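Last updated: Nov 7, 2025

Guest House Assistant (two posts), Vikerier Retreat House, Olton

Vikerier is a house of prayer open to people of any church or none. We are open 364 days a year and can sleep 43 guests, most of whom come for silent retreats or a few days of quiet.

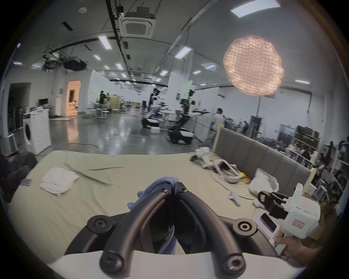
Guest House Team – Vikerier Retreat House

We are looking for two people to join us in March. The posts are full time, 39 hours a week, on a rota that includes weekends and some of Holy Week.

The work includes:
- making up rooms and looking after the linen
- laying tables and clearing after meals
- setting out the chapel for morning and evening prayer
- meeting guests at the door and showing them to their rooms

Much of the day is spent in silence, and staff keep it too when they are in the guest corridors. You do not need to share our faith, but you should be at ease in a house where people are praying. Staff may join any service and are never required to.

No experience is needed. You will have to manage stairs – the Giannakopoulos wing has no lift. A single room and meals can be provided, with a deduction from pay. 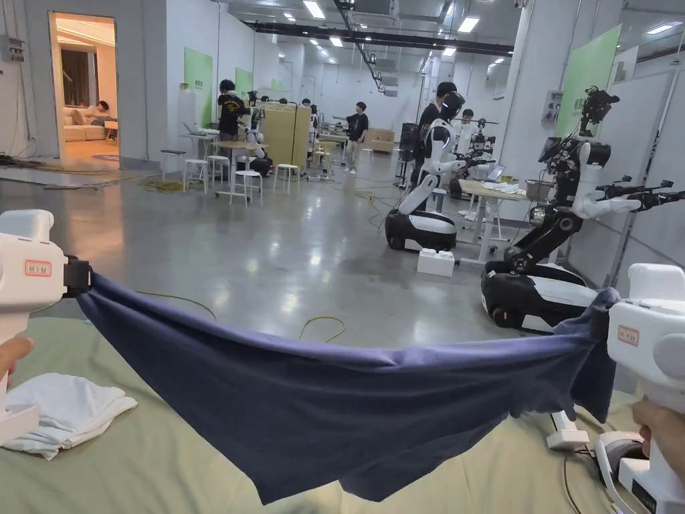 Navy cloth, held out by two corners

To apply, send a letter of one or two pages to Anastasia Karagiannis, Guest House Manager, saying why you would like to work here and when you could start. Please give two referees. One may be a minister or faith leader, but this is not essential. Those invited for interview will stay one night with us, and we pay travel costs.

Comments

Pilgrim_Jo: Would you consider someone for half the hours?

Guest House Office: Sorry, both posts are full time this year.

M. T.: Stayed in Lent. Kind staff and very good soup. Is the Rutodeck library still open to day visitors?

Guest House Office: Yes, after morning prayer until lunch.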